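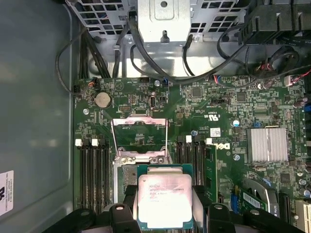 Processeur Intel Xeon E5-1630V3 au-dessus de son socket, sur une carte mère Dell.

Rapport de projet — Le Cercle de Vikus, pavillon de l'écoute
Kolbrún Eskildsen, atelier de projet, rendu du 1er août 2022

Quand j'ai visité le terrain pour la première fois, en novembre, il pleuvait tellement que je n'ai presque rien dessiné. Je suis restée sous les pins, au bord de l'ancienne carrière d'Itville, à écouter l'eau couler le long des fronts de taille, et je crois bien que tout le projet vient de là.

Le Cercle de Vikus est un petit lieu de recueillement sans confession, ouvert à tous, posé au fond de la carrière. Il se compose de 24 piliers de schiste disposés en anneau, avec au milieu un bassin très peu profond qui recueille la pluie. J'avais d'abord imaginé une coupole (mes premiers croquis en sont remplis, et j'y tenais beaucoup !), mais la maquette m'a convaincue de laisser le ciel entrer. On arrive par une rampe longue de presque 100 mètres, assez étroite, qui oblige à marcher l'un derrière l'autre et donc, je l'espère, à se taire un peu.

La surface totale est de 781 m², rampe comprise. Le schiste viendrait des déblais laissés sur place, et les bancs seraient en mélèze, fournis par la scierie Bergmann, qui a eu la gentillesse de me recevoir et de me laisser repartir avec des échantillons. L'atelier Flendon m'a prêté ses tables pour les maquettes, et je l'en remercie chaleureusement.

J'ai réalisé trois maquettes. La deuxième, en plâtre, est la moins jolie, mais c'est elle qui m'a le plus appris sur les ombres : en fin de journée, celles des piliers se rejoignent sur le bassin — un effet que je n'avais pas du tout prévu et que j'ai gardé.

Restent deux points à reprendre, l'évacuation du trop-plein et l'accès en fauteuil, la pente de la rampe étant encore trop forte dans son dernier tiers.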